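The laundry corner at Elbridge: working alongside the arms

Photo page, updated 3/29/21

Elbridge is the training site where Dondard staff and the Cisevura robot arms work on household laundry. The site opened last July. The job is simple to describe: clothes go from a basin into a washing machine, and later out again. The arms do part of it and the staff do the rest.

Before the arms came, the work at Elbridge was mostly lifting and sorting by hand. People stood at the machines for a full shift and bent down for every load. Now three people share the shift. One runs the arms, one sets up the corner between runs and one keeps the log. They swap places through the day, so the bending is shared out and so is the sitting. The person at the controls has the easier job on the back and the harder one on the eyes.

The corner is kept much as a storage corner at home would be, with brooms, boxes and buckets left in place. Staff asked for this early on. In the first weeks everything was cleared away before each run, and the setting up took longer than the laundry. The tidy version also taught the operators very little about working near a hanging cloth or a chair leg.

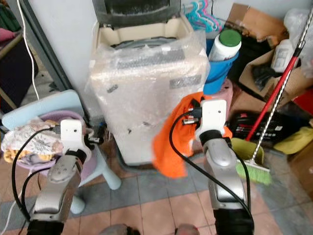 Does the person who used to load the machines still have a job?
Everyone who was on the loading rota when the arms arrived is still employed at Elbridge, though the loading rota itself has gone and their hours are now split between operating, setting up and the log.

The two arms at work beside the wrapped machine. The lid is up, and the clothes are in the lavender basin on the small blue chair, with the left gripper just in front of it. The right gripper is at the orange cloth.

Notes from the log

The log had 2,377 entries when this page was updated. Of these, 469 are marked as stopped by the operator, and 269 of those stops were for cloth caught or dropped on the way. Most of the others concern cables. Stopping a run does not count against anyone, and this was put in writing after new operators said they were unsure about it.

Staff say the waiting is what they notice most. A load that takes a practised person very little time can take the arms a good deal longer, and the operator has to keep watching throughout. Breaks were moved closer together for this reason, and the person at the controls now hands over at each break.

Pay for the three roles is the same. Training on the controls is done during paid hours and is open to cleaning and kitchen staff as well. Requests for a place go to the Dondard office at Elbridge.

Text and photo selection: Tamošiūnaitė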